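Salad spinner

March 2024
By Niall Crichton

Print this article | E-mail this article

A salad spinner is a hand-worked kitchen tool used to remove water from washed leaves. It has an outer bowl, a basket that turns inside it, and a lid that holds the drive. When the basket turns, water moves outward through the slots and collects in the bowl.

Wire baskets swung by hand did the same job long before the closed spinner, and were still in use on many farms after it came into the shops. The swinging basket needs no moving parts but has to be used outdoors or over a bathtub.

Spinners differ mainly in the drive. The crank type has a handle set off-center in the lid and a small set of gears. The pull-cord type winds back on a spring, and its cord is the part most likely to fail. The pump type has a plunger in the middle of the lid – pressed with one hand – and often a brake button beside it.

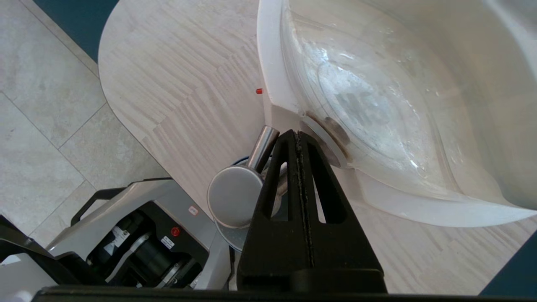 Ross Gunn holds that the drive matters less than the load, and that a basket filled past the halfway mark will leave any lettuce wet. Most printed instructions agree. A test kitchen at Skalonley spun romaine in small batches and found that 20 turns of a crank removed most of the loose water, with little gained after 30.

Bowls are usually plastic, though glass and steel are also sold. The Dunar, a crank model made by Emodmont, was offered with a basket 14 or 20 centimeters across. Lids with closed gear housings should be left to drain upside down, as water trapped inside can turn stale.

Spinners are also used for herbs, washed berries and cooked pasta meant for cold dishes. Some knitters use them for small woolen items – socks and mittens in particular.

Related articles
Colander
Dish rack
Lettuce, washing and storage
MacBrayne wire basket

Print | E-mail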